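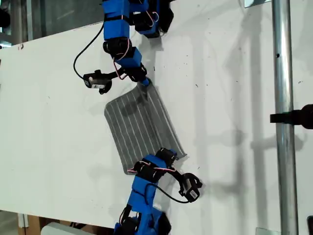
Isthorpe Community College — Department of Hospitality and Food Service

Part-time Kitchen Skills Instructor (evening program)

Posted November 13, 2021

The department is hiring a part-time instructor for the evening kitchen skills course that starts in February. The course is for adults who want entry-level work in restaurants, school cafeterias and hospital kitchens. Most of our students have day jobs or children at home, and many have been out of a classroom for a long time.

The course runs three evenings a week for 12 weeks, from 5:30 to 9:00 p.m. All teaching takes place in the training kitchen on the ground floor of the Raltau Building. The person hired will teach one group this term. A second group may be added in the fall if enrollment allows, and the instructor would be offered it first.

What you will teach

Knife work, stocks and soups, basic egg and vegetable cookery, roasting and braising, simple doughs, portioning, storage and labeling, and cleaning down a station at the end of a shift. Food safety is covered in the first two weeks, and students sit the state food handler test at the end of week three. There is a written syllabus. You are free to change the recipes, but the skills on the checklist have to be covered and signed off for each student.

You will also

Order ingredients through our supplier, Skurine, by noon on the day before class
Keep attendance and skills records in the college system
Write a short progress note for each student at the midpoint and at the end
Attend one planning meeting before the term and one review meeting after it
Help run the final dinner service, which is open to family and staff

The food budget is $2,125 for the term. It covers everything the class cooks, including the final dinner. Pans, small tools and linens are supplied and laundered by the college. Instructors bring their own knives if they prefer them.

What we are looking for

At least four years of paid kitchen work, with some of that time spent supervising or training other people. Restaurant, catering, school and hospital backgrounds are all fine. A current food protection manager certificate is required, or you must get one before the first class (the college pays the exam fee). You need to be able to stand for a full session and lift 40 pounds.

A culinary degree is not required. Classroom experience is useful but we have hired good instructors without it. Spanish, Arabic or Amharic would help with this group of students. Please mention any language you speak well enough to explain a task in.

Pay and terms

The position pays $700 a week for 12 weeks. That figure includes teaching, ordering and record keeping. The two meetings are paid separately at the hourly staff rate. This is a term contract without health benefits. Parking in the rear lot is free after 5:00 p.m., and instructors eat with the class.

A background check is done after an offer is made. An old conviction does not rule you out — the department looks at each case on its own, and you may include a note with your application if you want to.

How to apply

Send a resume and a one-page letter to Hala Chraibi, program coordinator, at the department office. In the letter, describe a time you taught somebody a kitchen task they found hard, and how you went about it. Include two references, at least one of them from a person you have worked for. Paper applications can be left at the front desk in an envelope marked "Kitchen Skills."

We will invite a small number of applicants to teach a 20-minute demonstration lesson in the training kitchen. You choose the task. Ingredients are provided if you send us a list two days ahead, and applicants are paid for their time. Lemlem Hailu, who teaches the daytime course, and Adel Younis from student services will sit in and ask questions afterward.

The position stays open until filled. Questions about the syllabus should go to Lemlem Hailu. Questions about pay, contracts or the background check should go to Hala Chraibi.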